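I finally bought the Masholm macro lens, secondhand, after a whole winter of dithering, and oh, I'm so glad I did!

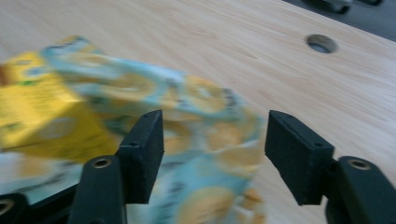 It focuses so close that I spent a happy evening on the date of an 1885 penny.
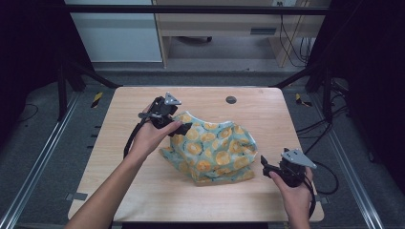
Depth of field is tiny, so go slowly and brace your elbows. Patterned cloth is lovely practice (a citrusy print on pale blue-green, say), as the folds drift out of focus one after another.

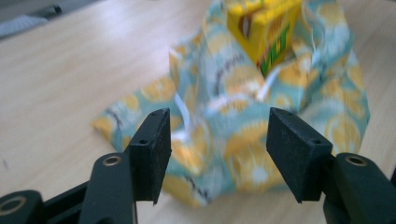
Next up: the Bensaid ring light

I'll try it on moss at Feselwood in May.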